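Convocatoria de participantes: estudio sobre el uso doméstico de vaporeras eléctricas

Compartir 31 · Comentarios 9

Plostis, taller de ensayos de menaje con sede en Utthorpe, selecciona participantes para un estudio sobre la carga, el cierre y la descarga de vaporeras eléctricas de sobremesa. El encargo procede de Stojanovska, distribuidora de pequeño electrodoméstico, que prepara la revisión de su manual de uso. Plazas disponibles: 48. Las solicitudes se admiten hasta el 16 de mayo de 2020, inclusive.

1. Objeto del estudio

Se pretende registrar cómo coloca una persona los alimentos en el cestillo, dónde deja la tapa mientras trabaja y en qué orden retira las piezas al terminar. No se evalúan conocimientos de cocina ni la calidad del resultado. El alimento de referencia es el panecillo redondo al vapor, elegido por dos motivos: se deforma con facilidad si se aprieta y deja marca cuando toca a la pieza contigua.

2. Puesto de trabajo

La sesión se desarrolla en la sala 304, ante una mesa blanca rectangular arrimada a la pared. La vaporera ocupa el centro, con la tapa a un lado y el plato al otro. A ambos lados hay mesas auxiliares blancas, cada una con un ordenador portátil abierto.

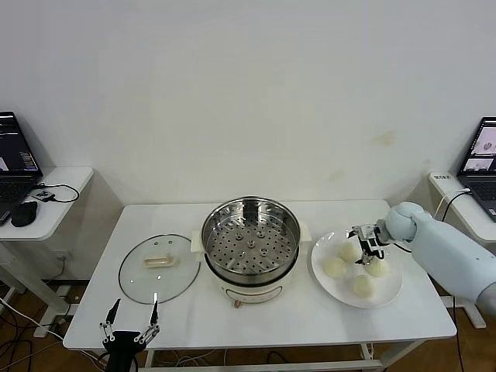 Mesa de la sala 304: vaporera con el cestillo vacío, tapa de vidrio a la izquierda y plato con panecillos a la derecha.

El cestillo es de acero inoxidable, de fondo plano y perforado, y va encajado en la parte superior de la base. La base lleva dos asas laterales pequeñas. La tapa es de vidrio transparente, con borde metálico oscuro, asa beige y dos orificios de ventilación. Conviene que las personas interesadas revisen estos datos antes de inscribirse, en particular quienes tengan dificultad para sujetar asas de poco tamaño: pueden participar — de hecho, se reserva una parte de las plazas para ese perfil —, pero deben indicarlo en la solicitud.

3. Tareas

Cada participante realiza las operaciones siguientes, a su propio ritmo:

- Pasar los panecillos del plato al cestillo, dejando separación entre ellos.
- Colocar la tapa y comprobar que asienta en todo el contorno.
- Retirar la tapa y dejarla sobre la mesa en la posición que prefiera.
- Devolver los panecillos al plato sin apilarlos.
- Extraer el cestillo vacío y volver a encajarlo en la base.
- Dejar el puesto tal como estaba al comienzo.

La serie se repite con y sin guante de cocina. Las tareas de manipulación se hacen con el aparato desconectado. Una fase aparte, opcional, incluye un ciclo de cocción completo; quien no desee participar en ella lo hará constar en el formulario y no verá reducida su compensación.
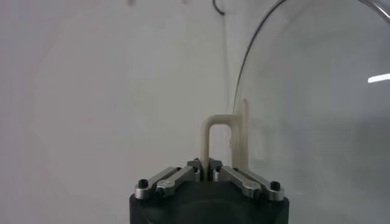
Entre una serie y la siguiente hay una pausa, durante la cual el personal de sala repone los panecillos dañados y limpia la superficie. El participante puede permanecer sentado o salir al pasillo. Al finalizar se cumplimenta un cuestionario en papel sobre el agarre de la tapa, la estabilidad del cestillo y el espacio disponible en la mesa. Se aceptan respuestas en blanco.

4. Requisitos

- Mayoría de edad.
- Uso habitual de la cocina en el propio domicilio. No se exige haber utilizado antes una vaporera.
- Comprensión suficiente del español escrito para seguir la hoja de tareas.
- No haber trabajado para Stojanovska ni para empresas de su red de distribución.
- Ausencia de heridas abiertas en las manos el día de la sesión.

Las personas con alergia o intolerancia al trigo deben comunicarlo — la masa de los panecillos lo contiene y se toca con la mano descubierta. Los panecillos empleados en las pruebas no se destinan al consumo.

5. Condiciones

La compensación es de 31 euros por sesión completa y se abona por transferencia. Si la sesión se interrumpe por causas ajenas al participante, se abona íntegra. No se cubren gastos de desplazamiento. Las series cuya validez se anule por un fallo de registro podrán repetirse el mismo día, siempre con acuerdo del participante.

Se graban en vídeo las manos y la superficie de la mesa. El rostro no forma parte del material de análisis y, si apareciera, se elimina antes de la codificación. Los datos de contacto se conservan separados de los registros. Cualquier participante puede retirarse durante la sesión y solicitar el borrado de lo grabado.

6. Recomendaciones para el día de la sesión

Manga corta o remangable, pelo recogido, manos sin anillos ni pulseras. Hay lavamanos y toallas de papel a la entrada de la sala. Los bolsos y abrigos se dejan en las taquillas.

7. Solicitud

El formulario se recoge en la recepción de Plostis o se pide por correo a la misma dirección. Debe indicarse mano dominante, estatura y disponibilidad de mañana o de tarde. La altura de la mesa no es regulable; el dato de estatura se usa para equilibrar los grupos. Quienes ya participaron en las pruebas de febrero con el modelo anterior pueden volver a presentarse, señalándolo en el apartado de observaciones.

Responsable de la selección: Fatos Atanasov, área de ensayos, Plostis, Utthorpe. Las plazas se asignan por orden de entrada dentro de cada grupo y se comunica por escrito tanto la admisión como el paso a la lista de reserva.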